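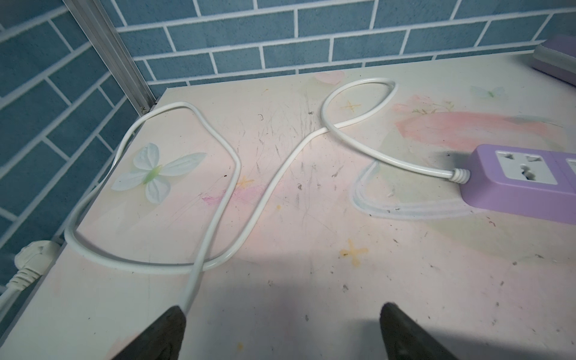
Purple strip, long white lead, printed table in the corner.

Is a cord organiser worth paying for?

Posted by Lindsay Cartwright

I keep being told I need the Plaleo cord box. The power strip lead is far longer than the table needs and loops all over it. Then there are the charging cables. I'm not convinced a box does anything except hide the mess, and I don't fancy spending money to find out. Has anyone had one longer than a week?

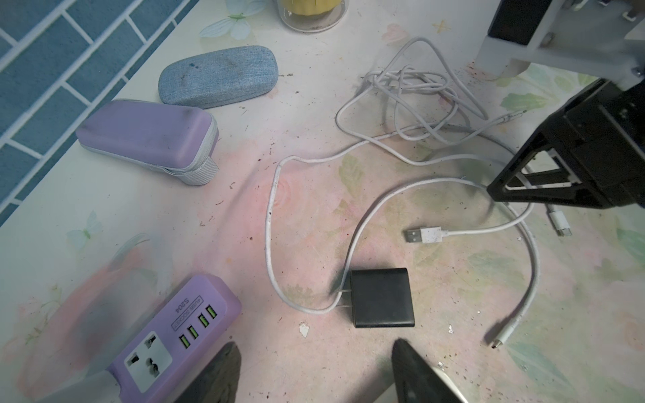
Kesbridge, Sunday, December 13, 2020

Added after the first reply: the white cables are the worst of it. USB-A, USB-C and one with a slim metal plug like an earphone jack, all in with each other, and two glasses cases on the same table. Which colour of tie is supposed to fix that?

Aleksi Saarela

Box. Had mine since February, no complaints.

Hicham Fahmy

I'd leave the box in the shop. Mine was 300 mm long inside and the strip wouldn't lie flat with a charger plugged in, so measure yours first. Whatever you buy, don't wind the power lead up tight and shut it in with the strip running. Loose folds, one wide hook-and-loop strap, left out where air gets to it.

For the small cables, pull out every one and plug it into something. Any that don't work, bin at an e-waste drop-off. I doubt you use half of them. The rest get a strap each. And wipe the table while it's clear, those specks end up in the connectors.
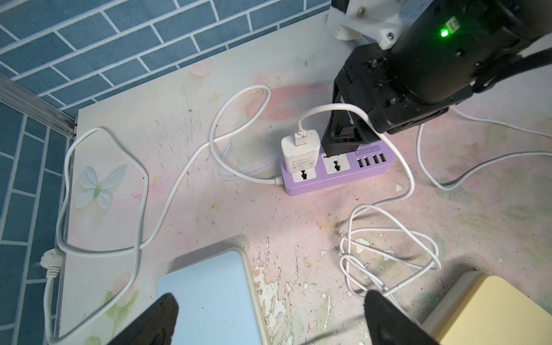

Charger in the end socket, four USB ports at the other end.

Your strip already has USB ports, so I'd question the separate charger too, unless your phone needs the faster one. Check the output printed on both before you decide.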